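## 4. Fault investigation: gripper descent over cluttered tabletops

### 4.1 Symptom

The Gilside controller was run in simulation for 600 episodes before any transfer to the lab arm. Of these, 280 ended in a force-limit stop during the final descent. The stops were not spread evenly. Nearly all came from layouts in which a tall, thin object stood in front of the target, on the side facing the approach.

The Zinwood logger recorded joint torques and commanded poses at each step, but did not record contact pairs. The first set of logs therefore showed that the arm had stopped and gave no indication of what it had touched. Contact logging was added in October and the full batch was repeated.

### 4.2 Test layout

All repeat runs used a Franka arm model and the round, skirted table from the Miranda object set. The target was a dark box. A wooden object with a round base and a slender, slanted handle was placed so that its upper shaft overlapped the box in the camera view.

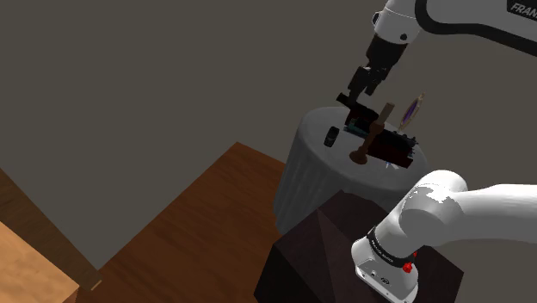
*Figure 2. Simulated workspace with the gripper over the dark box.*

### 4.3 Cause

The planner tests for collisions against a simplified mesh of each object. For the handled object, the mesh had been built from the base only - the shaft was discarded by a decimation step with its threshold set too high. The planner treated the space above the base as free and routed the left finger through it.

A second fault made the first harder to find. On a force-limit stop the controller retried the same pose up to 2 times without retracting. In episode 633 of the repeat batch this pushed the box toward the rim of the table, and the log listed the outcome as "target lost".

### 4.4 Corrective action

- Decimation threshold lowered; meshes now checked against the bounding box of the source model.
- Retry without retraction removed. The arm returns to the pre-grasp pose and waits for operator input.
- Contact pairs logged by default.

The Hurard safety checklist requires a clean simulation batch before powered work. Access to the lab arm was suspended on Mar 30, 2023 and remains so until the revised controller completes one. Finger clearance at the rear edge of the table has not yet been analysed.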